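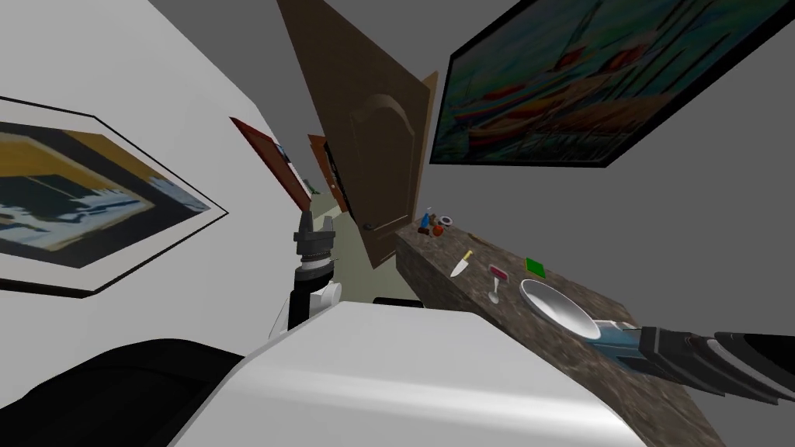
Speaker notes: Teaching by Hand and Teaching by Remote Control
Tramness program, public session
Presenter: Shahnaz Weerakoon
Notes prepared with Felicja Urbańczyk

1. Opening (slide 1)

Welcome the audience on behalf of the Tramness program. State the subject at once: how a person shows a robot a household task, and what must be recorded for the showing to be of use afterward. Mention that all the material in this talk comes from simulation. The physical room at Porau will be covered in the afternoon by another speaker.

Pause for latecomers. The doors at Bevero close slowly.

2. Two ways of showing (slides 2 and 3)

Define the terms before using them. Teaching by hand means that the operator takes hold of the arm and moves it through the task. Teaching by remote control means that the operator stands elsewhere, holds a pair of controllers, and the arms follow. In simulation only the second is available, and the program has accordingly built its procedures on it.

Note the principal cost of each method. An operator with a hand on the arm feels the weight and the contact, but the operator's own body enters the camera view and must be dealt with later. An operator at a distance leaves the view clear and gives up the sense of touch. Our trainees reported that the loss of touch was most noticeable in the last part of a reach, when the fingers are already beside the object and depth is hard to judge.

3. The counter task (slides 4 to 6)

Introduce the setting. The robot has two arms and faces a stone-patterned counter on which ordinary things have been set out, among them a kitchen knife, a white bowl and a small blue bottle. The operator is given one written instruction per demonstration and is asked to carry it out without hurry.

Report the size of the collection. Operators recorded 878 demonstrations. On review, 871 were accepted. The remaining seven were withdrawn for faults in the log, and no judgment of the operator was involved. Say this clearly, as the question was raised at the last session.
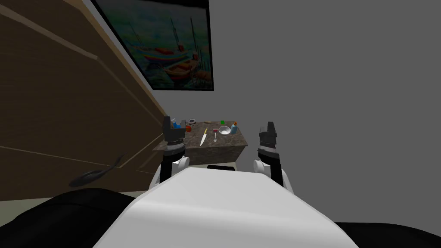 Explain the ready position. Each demonstration is to begin with both grippers raised and open, and the operator holds them there until the log confirms that recording has started. Early demonstrations omitted this hold, and the first moments of movement were lost. Felicja Urbańczyk proposed the present rule in August and wrote the wording now used in the operator handbook.

Add a remark on the camera. The view is taken from above the robot's body and can be steeply tilted, so that walls and doors run at an angle. New operators often ask to have the picture leveled. The program declined. The recorded view should be the view the operator worked from, and most trainees stop mentioning the tilt after 10 practice runs.

(If time is short, go directly to section 5.)

4. Using one arm and keeping the other still (slides 7 and 8)

Many instructions need a single arm. The handbook directs the operator to keep the idle arm upright and away from the counter. An idle arm that drifts is recorded as faithfully as one that works, and a system trained on such records will learn the drift.

Approach the object from the near edge of the counter where possible. Slow down before the fingers reach it. Close the gripper once.

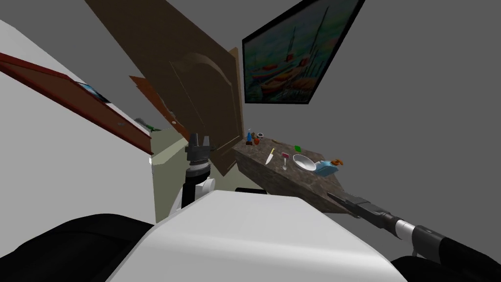 Operators who hesitate at the edge should be allowed to do so. A short pause can be trimmed in review, whereas a rushed correction usually cannot. The Chmielewska review form has a box for pauses, and reviewers are asked to mark the start and end of each one.

Expect a question here about knives. Answer that a demonstration with the knife follows the same procedure as any other in simulation, and that separate rules will apply at Porau.

5. Training of operators (slide 9)

Each new operator completes 300 minutes of supervised practice before any demonstration is kept. Supervisors watch the operator's view on a second screen and speak only between attempts. Shahnaz to describe her own first morning at the controllers, briefly.

6. Questions

Repeat each question into the microphone before answering. Refer requests for the handbook to Felicja, who has printed copies at the side table. Requests for the recordings themselves should be made in writing to the Tramness office.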